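Bed Making and Blanket Tips for Small Bedrooms

Posted by Laurinda Leitão, 9th September
Filed under: Bedrooms, Laundry, Quick Fixes

Quick one today, dryer is going and I have maybe half an hour. A few of you wrote in after the towel post asking about beds. Mostly beds shoved against a wall, mattress pads that creep, and blankets that end up on the floor by morning. So, beds.

STRIP IT PROPERLY

Everything off. Not just the top sheet. Pillows too, toss them on a chair. Shake the blanket out a window if you have one that opens wide enough, otherwise the shower stall works and you can rinse the fluff down after.

Leave the mattress bare while you have breakfast. Window open if it isn't raining. I used to make the bed the second I got up and the whole room smelled stale by March.

Vacuum the seams with the narrow tool. Takes two minutes. Do the gap between mattress and wall while you're down there, you will find socks.

MATTRESS PADS

Quilted ones, the puffy kind with the stitched diamonds, wash fine but go slow. Cold or warm, never hot. Half the detergent you think. Soap gets stuck in the filling and then it feels crunchy and you wash it again and it gets worse. Ask me how I know.

Dry on low with a couple of clean tennis balls. Stop halfway, turn it, pull the corners straight by hand. If the filling has bunched up, now is when you fix it, while it's a little damp. Once it's bone dry forget it.

Check it before you put it back. Press your palm in the middle, then the corners. Any cool spots, it goes back in. My sister in Sequeira hangs hers over two lines so it makes a tent shape and air gets up the inside, and hers does last longer than mine.

Pad slides around? Things that worked for me:

- Elastic straps on the corners, the clip kind. Clip them under the mattress, diagonal.
- A strip of rubbery shelf liner at the foot end.
- Safety pins, only on the underside, and only if no kids sleep in it.

Double sided tape did not work. Left a gummy line I'm still picking at.

BED AGAINST THE WALL

Pull it out. I know. But pull it out a hand's width at least, do the wall side first, then push it back and do the rest. Trying to tuck the far side by kneeling on the mattress just untucks everything you did before.

If the bed is too heavy, felt pads under the feet. Mine are from a hardware place in Cokley, nothing special, pack cost less than a sandwich. On carpet use the hard plastic kind instead, felt just drags.

Pillow goes on early, right after the sheet. Gets you lined up for where the blanket should stop. Lumpy pillow, grab it by two opposite corners and snap it, then the other two corners. Punching it in the middle only pushes the stuffing to the ends.

PRINTED BLANKETS

People are scared of washing the bright ones. Don't be. Inside out or folded print side in, cold, no bleach, no fabric softner on fleece or anything fuzzy. Wash it alone the first couple times, dark orange and red dye especially. I had a pair of gym socks go peach.

Print helps you lay it straight, too. If it changes color from one end to the other, or the pattern gets busier at one end, decide which end goes up by the pillows and stick with it. No more turning it around three times looking for the long side.

Start at the front corner at the foot. Get hold of the edge there and draw it toward you till it lies where you want it, then go up the side. Flatten with your forearm, not your fingertips, fingertips make ridges.

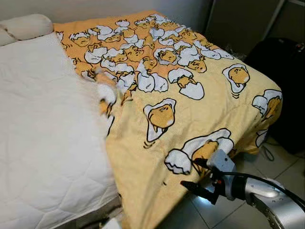 Sleepy egg blanket, deeper orange end up by the pillow. White pad still showing on the left.

Blanket always ends up short on one side? Fold it in half lengthwise first, put the fold down the middle of the bed, then open it. Works for comforters as well. Does not work for anything weighted, those you just have to wrestle.

Stray threads on a printed edge, snip, never pull. If the hem is going, a quick zigzag in a close color. Blanket stitch by hand if you've got no machine, slower but it looks nice.

STORING THE SPARE ONE

Totally dry before it goes away. Cotton bag or an old pillowcase. Not a trash bag, it sweats. Under the bed is ok if you have clearance, but wipe the floor first and put down a flat piece of cardboard.

Cedar blocks need a light sanding once a year or they quit smelling of anything. Keep them off the fabric itself, tuck one in a sock.

Dryer just buzzed. Next time it's zippers on duvet covers, a reader in Serik sent a good trick with a pencil and I want to try it on my stuck one frist before I pass it along.

Comments (9)
Previous: Towels That Smell Again After One Use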